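Do I have to be a member to apply to the Nileck Community Fund?

No, not at all! Any local group can apply, whether or not anyone in it saves or borrows with us – we only ask that the money is spent in Iltport or Ukow. 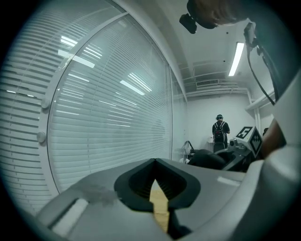 How much can we ask for?

Anything from $200 up to $1,110, and you're welcome to apply again after 2 years.

Who do we talk to?

Bushra Satti looks after the fund and is always glad to chat an idea through before you fill in the form.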